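Notas para la charla "Ropa que espera": cómo guardamos lo que no nos ponemos cada día
Taller de orden de la asociación Tirano, sala de arriba

Empezar despacio. Dar las gracias a Joelle Abu Hammour por prestarnos la sala otra vez y por las sillas, que la última vez faltaron. Recordar que hay café al fondo y que se puede interrumpir, que a mí me gusta que me interrumpan y casi siempre salgo ganando.

Primera idea, la del censo. Contar lo que pasó en agosto, cuando vacié mi propio armario y apunté cada prenda en una libreta: 286, calcetines aparte. Dejar que la gente se ría, porque se va a reír. Decir que de esas prendas había 14 que no recordaba haber comprado, y que una todavía llevaba la etiqueta de Fuven. No regañar a nadie con esto, que venimos a pasar la tarde y cada cual tiene su libreta en casa o en la cabeza.

Preguntar quién tiene una silla donde se acumula la ropa. Esperar las manos. La mía también va arriba.

Segunda idea: la cama como mesa de trabajo. (Pasar a la foto y dejarla puesta un buen rato.)
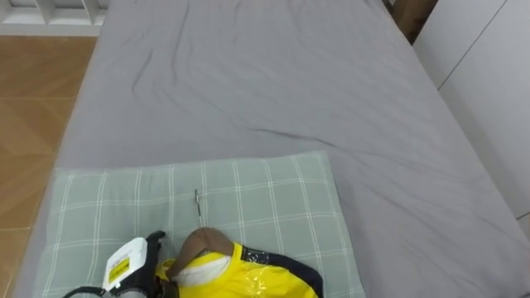 La cama es la superficie más grande que tenemos casi todos en casa, y está a la altura justa para no acabar con los riñones deshechos. Yo siempre digo lo mismo: se quita el edredón, se deja la bajera y se trabaja encima. Da igual que tenga arrugas, la de la foto las tiene y no estorban para nada. Lo que sí ayuda mucho es el contraste, y fijaos en cómo salta a la vista el amarillo sobre la funda verde clarita de cuadros, con el gris de la sábana alrededor. Una prenda así se revisa bien: cuello, costuras, lo que haga falta. Si lo que vais a revisar es azul marino, buscad un fondo claro, una toalla vale. Y la percha se queda puesta hasta haber decidido, que sacarla y meterla cinco veces cansa más que ordenar.

Aquí enlazar con las perchas. Me enrollo siempre en esta parte, así que mirar el reloj – 10 minutos y ni uno más. Las de madera para lo que pesa, con el hombro curvo, que respeta la forma. Las finas de alambre de la tintorería, de vuelta a la tintorería. Con los chubasqueros y las telas con brillo, de esas que parecen plastificadas, colgar siempre y doblar nunca, porque el pliegue se marca y luego no hay quien lo quite (la plancha, ni acercarla). Enseñar la percha Mukari que traigo en la bolsa, la ancha, y que pase de mano en mano.

Contar lo de Bo-ram Noh y su regla de los nueve: nueve perchas libres en la barra, siempre. Cuando se ocupa la última, toca tarde de cama y repaso. A mí me costó creerlo y ahora lo hago igual, con alguna trampa en invierno.

Si alguien pregunta por las fundas de tela, decir que sí, pero solo para lo que va a estar meses quieto. Si preguntan por las bolsas de vacío, decir lo que pienso con cariño – que para mantas estupendas y para abrigos de lana no.

Ejercicio en parejas: cada uno describe a su vecino una prenda que guarda y no se pone, y el vecino solo puede preguntar "¿y dónde está ahora?". Suele animarse mucho la sala. Cortar a las siete.

Para cerrar, repartir la hoja con las medidas de las barras y apuntar a los que quieran venir a la tarde de costura. Acordarse de recoger la percha.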